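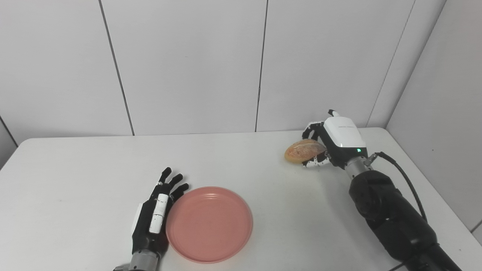

Care of White Tabletops and Colored Plates

Filed under: Home Care > Kitchen > Surfaces

White tabletops show gray smudges sooner than darker ones, particularly where plates are set down and drawn across the surface. Residents are asked to observe the following guidance, revised 15 July 2021.

Clear the table fully before cleaning. Wipe the surface with a soft cloth wrung out in warm water and a little dish soap, working from the far edge toward the front. Rinse the cloth and wipe again. Dry with a clean towel. Scouring powder and abrasive pads should not be used on a matte finish, as they leave shiny patches that cannot be removed.

Gray marks that remain may be treated with a paste of baking soda and water. Apply with a fingertip, leave for 3 minutes and wipe away without scrubbing. The paste should first be tried in a corner.

Pink and other tinted plates should be washed separately from metal pans. Where a plate has a raised rim with ridges, a soft brush should be passed along the ridges, as grease collects there. Plates are to be lifted when moved, never pushed.

Where white wall panels meet behind a table, the seams should be wiped with a barely damp cloth. Water must not be allowed to stand in them.

Questions concerning surfaces in the Westesstead apartments may be addressed to Kátia Miranda at the housing office. Replacement cloths will be issued again in August.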